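Skomix releases Flutoron 4, a simulation kit for two-arm bench cells

Cell planning package adds cable behaviour, plate handling and a revised collision report

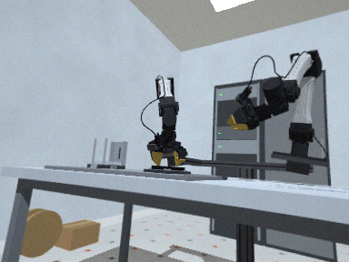
Skomix has released Flutoron 4, the latest version of its simulation kit for companies that plan, program and check two-arm bench cells before any hardware is ordered. The release is available from September to new customers and to holders of a current maintenance contract.

Flutoron is sold as a software package with a library of cell parts. A user sets out the table, arms, grippers, fixtures and cabinets, writes or imports a motion program, and runs it against the model. The output is a time record for each arm, a collision report and a set of joint load curves. Programs that pass can be exported to the arm controllers in the formats supported by the previous version.

"Most of our customers have one or two benches and no spare one to test on," said Leonora Dumlao, product manager at Skomix. "They need to know if a program will run before they stop the cell to load it. Version 4 gives an answer to that question in more of the cases where the last version had to say it did not know."

Cable behaviour

The main change is the treatment of external cables. In earlier versions a cable was a fixed shape attached to a link, and any contact between the cable and the rest of the cell was left out of the report. In Flutoron 4 a cable is a chain of short elements with set stiffness, weight and bend limit. It moves with the arm and is checked against the arm itself, the other arm and the fixed parts of the cell.

The user enters the two fixing points, the free length and the outer diameter. A slack loop at the wrist can be given an allowed volume, and the report lists each point in the program at which the loop leaves it. Bend radius is logged at every time step. If the radius falls below the cable maker's limit, the step is marked as a fault and the program is not cleared for export until the fault is removed or signed off by a named user.

Cable checking adds to the run time. On a standard workstation a full check of a two-arm program takes almost 70 seconds with cables switched on. It can be switched off for early layout work.

Thin plate handling

A second group of changes deals with flat parts. Picking a thin plate from a stack with a two-finger gripper depends on fingertip height, the overhang of the plate and the friction between one plate and the next. Flutoron 4 models plates in a stack as separate bodies, including plates of different lengths. The user can set a friction value for each pair of faces and a tolerance on the position of each plate.

A spread test runs the same pick many times with the plate positions shifted within tolerance. The standard test is 1328 runs and can be left to work overnight. Results are given as a table of picks completed, picks with slip and picks refused, together with the plate offsets that led to each refusal. The finger profile can be changed between tests without rebuilding the cell. Wedge and flat fingers are included in the library, and others can be brought in as solid models.

"The spread test is slow and it is meant to be slow," said Samuele Pagano, who leads the contact modelling work at Skomix. "A single clean pick in a model tells you very little. We wanted the report to show at which offset the pick starts to fail, so that the fixture designer has a number to work to."

Shared work area

The collision report has been rewritten for cells in which two arms reach over the same table. Clearance is now given link by link, with the smallest distance, the time at which it occurs and the two parts concerned. Hold positions, in which one arm waits clear of the table while the other works, are treated as separate program states and may be given their own minimum clearance. Users can set a warning distance and a stop distance for each pair of parts.

Cabinets, rails and table frames are included in the check by default. In the previous version they had to be added by hand, and support records showed that this step was often missed.

Trial use

Zwane, a contract assembler of small electrical units, used a pre-release copy over the summer to plan a change to an existing bench. The company moved a fixture towards the far side of the table and needed to confirm that both arms could still reach it.

"The model showed a cable touching the fixture on the return move," said Kgomotso Mabuza, production engineer at Zwane. "We changed the approach angle and ran it again. The setting of friction values took us longer than the rest of the job, and we would ask for more starting values in the library."

Skomix has since added a table of starting values for common plastic and metal pairs. The company advises users to replace these with measured values before relying on a spread test.

Limits

Flutoron 4 supports up to two arms in one cell. Soft parts, liquids and adhesive joints are not modelled. Cable elements do not take account of ageing or of stiffness changes with temperature. The kit is a planning tool and does not replace the safety assessment required for the finished cell.

Supply and support

The kit is supplied as a download with a licence for one workstation or as a floating licence for a site. Cell files from version 3 open directly. Files from version 2 must be converted with the tool supplied, and cables in those files have to be entered again. Installation and training are provided by Skomix or by its service partner, Damon. The training course lasts two days and covers cell layout, cable set-up and reading of the collision report.

Ruan Kekana, service manager at Damon, said that existing users should allow time to review their old programs. "Some programs that passed before will now be marked, because the cables are being checked. The first job is to go through those marks and sort them."

Demonstrations can be booked through the Skomix sales office. Technical questions and requests for a trial licence should be addressed to Gert Khumalo, applications desk, Skomix.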